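Trorkeo Indoor Enduro Series – Rider and Team FAQ

How many rounds are there?
The series has 14 rounds. Vivbridge is the opening venue and Mosquera hosts the final.

Which classes can I enter?
Open, Junior and Veteran. A rider may enter one class per round. Points do not transfer if you change class during the season.

How long is a lap?
Lap length depends on the hall. The Vivbridge course measures 286 meters, including the log section and the rock bed.

What is the rider limit?
Entries close at 80 riders per round across all classes. After that, names go on a reserve list in the order the fees were paid.

When is technical inspection?
Friday from 3 p.m. to 7 p.m. Bring the bike, helmet, boots and body armor. A bike that fails may be presented again once, before 7 p.m.

Is there a noise limit?
Yes. The limit and the test method are printed in section six of the rulebook. Spare silencers must be tested along with the one fitted.

How is the start order set?
By timed lap. Each rider gets two laps and the faster one counts. Ties are split by the slower lap.

My transponder did not record. What now?
Report to race control before the next heat in your class. Lap times are then taken from the manual sheet – no video supplied by teams is accepted.

Can I change the rear tire between heats?
Yes, if the replacement was marked at inspection. Unmarked tires carry a penalty of one lap.

How much is a paddock space?
A single space is $38 per round. Power is charged separately. Generators are not allowed inside the hall.

Who handles protests?
Krum Berisha, clerk of the course. Protests must be in writing and handed in within 30 minutes of the results being posted.

Where do I collect my race number?
At the Dedarell desk, next to the rider entrance. Photo ID is required.
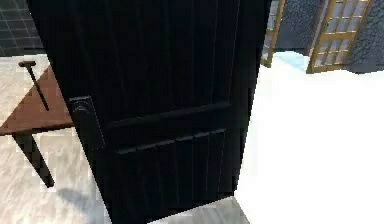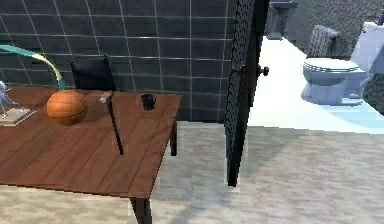

Door, partly open (first); basketball on table (second)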